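When Định Thân received the letter from her health insurer in June, she read it two times and put it in a drawer. The plan of her small employer, Jitby, would no longer pay for the hearing tests of her son. She had fifteen days to object, and she almost let them pass.

"I thought a letter like this is final," she told me when we met in her office in Flarkside. "It had a paragraph number from the law. I am not a person who argues with a paragraph number."

It was her colleague Nhàn Phí who pushed her to appeal. Phí handles benefits questions for the 16 employees of Jitby, and she had seen the same sentence in an older letter, sent to another family. She believed that the insurer, Sachdeva, was reading the state rule on children's screening too narrowly.

"The rule speaks of tests that a doctor orders," Phí said. "The insurer added the word 'annual' from its own handbook. That word is not in the law – I looked for it many times."

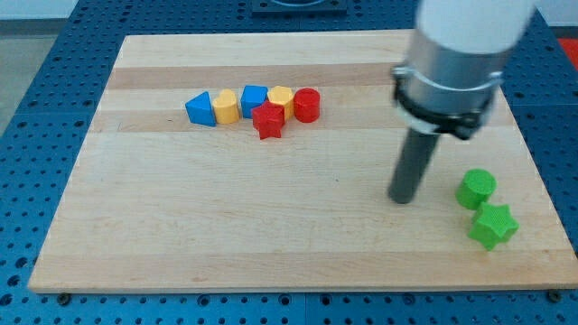 Plastic shapes in blue, yellow and red on a wooden board.

The first appeal was refused after 58 days. The second went to an outside reviewer, who asked the insurer to explain where its limit came from. Thân remembers this as the point when she began to sleep better, although no decision had been made yet.

Her bill at that time was 800 dollars. She paid it in parts, and she kept every receipt in the same drawer as the letter.

I asked if she was angry. She thought for a while before she answered. "More tired than angry. You call in your lunch break, you wait, and then you must go back to work. The people on the phone were polite. They could not change anything."

The reviewer decided for the family, and the money was returned. The decision covers only this one case, however. Phí would like the state to write the rule more clearly, and she has sent a letter signed by seven parents.

"They confirmed that they received it," she said. "Now we wait again."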